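Floor safety before a humanoid session, the Suvmont way

Settle in, friends, this one is short! Before anybody powers up, walk the whole floor and follow every cable from end to end with your eyes.

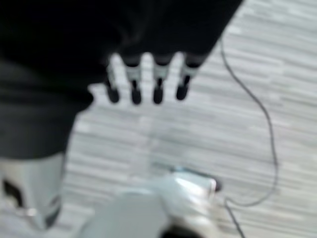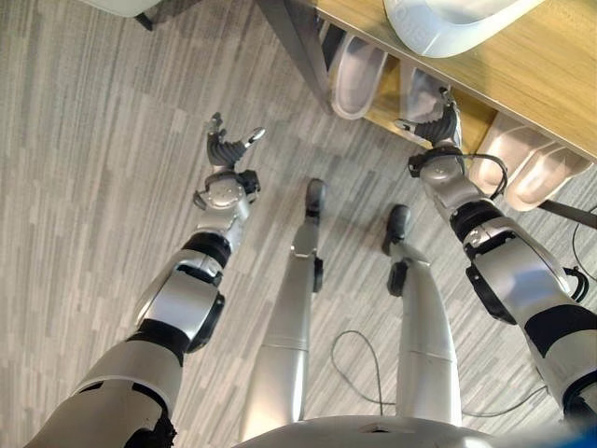 How far back should people stand?
We like 110 inches at Suvmont, with four of us at most in the room, and please do keep one hand near the stop button the entire time, even during the slow and sleepy parts.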